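Jun 21, 2026

Blöndal Opens Its Refreshed Guest Rooms at Nukudbridge

Blöndal is delighted to announce that all 48 guest rooms at its Nukudbridge inn are open again after a long and happy spring of painting, sanding and moving furniture up and down the stairs!

Every bed now has a round wooden side table next to it, made for the inn by the Flirnon workshop, with a raised rim around the top and a handy curved opening underneath for a book or your glasses.

"Guests told us they still like a real telephone by the bed, one with a cord and proper buttons, so we kept them," said manager Ruan Van Wyk.

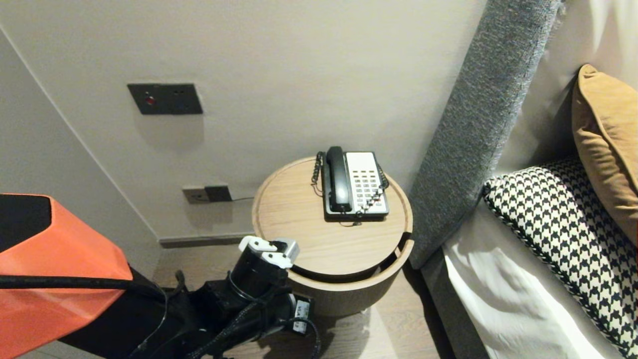
Reservations for stays through October are being taken now at the front desk, and returning guests are warmly invited to ask for their old room.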